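**Lukel Cell 2** is a robotic picking cell at the Trevutitz depot of Hitell, a homewares distributor. It handles small flat goods, painted boards among them, and moves them between blue bins on gravity-flow roller lanes. It was commissioned one February by Edin Milošević, who had asked for a different cell.

## Setup

The arm carries a two-finger gripper and a small wrist camera. Grip force is set per item from a table kept by Mateja Kelmendi, whose entry for painted boards reads "gently, then less gently." Thin boards are gripped on edge, with the faces between the fingers.

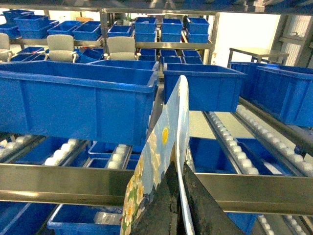 The fingers are checked every 1,000 picks. Worn pads are replaced in pairs, a rule adopted after a month of replacing only the left one and wondering why everything leaned. The wrist camera is recalibrated after any collision, including those the night shift describes as "a touch."

## Maintenance

Rollers are wiped down weekly and spun by hand. A roller that doesn't spin is swapped; a bin that stalls on a good lane is usually a bin with a warped base. The cell's most frequent fault, code 41, means "grip lost" and is cleared by rehoming the arm. Senad Dimitrov's repair log contains 300 entries, most of which say "rehomed, fine" and one of which says "rehomed, not fine."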